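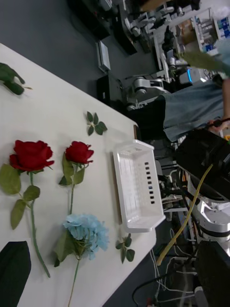

Inicio | Juegos | Estudios | Glosario | Foro

Umside

Umside es un videojuego de aventura y puzles en primera persona desarrollado por el estudio Qudah y publicado para ordenador un mes de julio, con versión para consolas algo más tarde. Lo cuento yo porque soy quien lleva esta ficha desde que se abrió la wiki y porque lo he terminado más veces de las que me conviene admitir. Si queréis el artículo seco y sin opiniones, hay otras webs; aquí se viene a charlar un poco (y a corregirme en los comentarios, que os conozco).

Argumento

La protagonista se llama Irune y trabaja de cartógrafa en Finville, un pueblo costero que aparece dos veces en los mapas: una donde le toca y otra unos kilómetros mar adentro. El juego arranca con ella bajando del autobús con una carpeta bajo el brazo, y durante la primera media hora no pasa casi nada. A mí me encantó, aunque entiendo a los que lo dejaron ahí. Hablas con el dueño de la pensión, mides una plaza, cenas sopa. Luego llega la primera noche, bajas al embarcadero y el segundo Finville está allí mismo, con las luces encendidas y las calles al revés.

No voy a destripar más, salvo que hay tres finales y que el del faro es el bueno. El que diga lo contrario no ha leído las cartas del sótano.

Sistema de juego

Casi todo gira alrededor del plano que va dibujando Irune. Lo que trazas en el papel de día cambia el pueblo de noche: si te dejas una calle sin apuntar, esa noche no existe, y si dibujas una puerta donde no la hay... pues ya veréis. La aventura se divide en 12 capítulos, cada uno con su hoja de plano, y en total hay 898 anotaciones posibles entre nombres, alturas y garabatos. Conseguirlas todas desbloquea el modo Jirker, que es el mismo juego sin brújula y con un bicho bastante antipático rondando por los tejados.

No hay combate. Cuando el bicho te pilla pierdes la hoja del día y te toca volver a medir, cosa que en el capítulo seis me hizo soltar el mando y marcharme a dar un paseo. Los puzles de las campanas, eso sí, me siguen pareciendo lo mejor que se ha hecho en el género con cuatro sonidos y una libreta.

Desarrollo

La idea salió de Baltasar Barroso, director y guionista, que empezó con un prototipo en dos dimensiones donde solo se podía doblar un mapa. Durante bastante tiempo el equipo fue de seis personas, y se nota en lo pequeño que es todo y en lo mimado que está. La música es de Vega Villalobos, que grabó casi todo con un armonio y un piano desafinado a propósito. El tema de la pensión lo tengo de tono de llamada, no digo más.

La versión de consolas trajo subtítulos más grandes, un arreglo para el guardado del capítulo nueve (¡por fin!) y la opción de dibujar con el giroscopio, que yo probé cinco minutos y apagué.

Recepción

En general gustó. Se alabaron la ambientación y el sonido, y las quejas fueron casi siempre las mismas: arranque lento, caras un poco tiesas y un capítulo final que va con prisas. Esto último lo firmo, entre el puerto y el desenlace falta por lo menos una escena con el hermano. En nuestra encuesta votaron 3.129 usuarios y el capítulo favorito fue el cuarto, el de la romería, por delante del mío, que es el séptimo.

Curiosidades

El perro de la pensión no tiene nombre en ningún idioma, pero en los archivos del juego figura como «alcalde».

Si dibujas la plaza redonda tres días seguidos, el alcalde (el otro, el humano) protesta.

La carpeta de Irune cambia de color en el modo Jirker, y todavía andamos discutiendo en el foro si es un fallo.

Última revisión: sáb. 26 de octubre

Compartido 12 veces | 6 comentarios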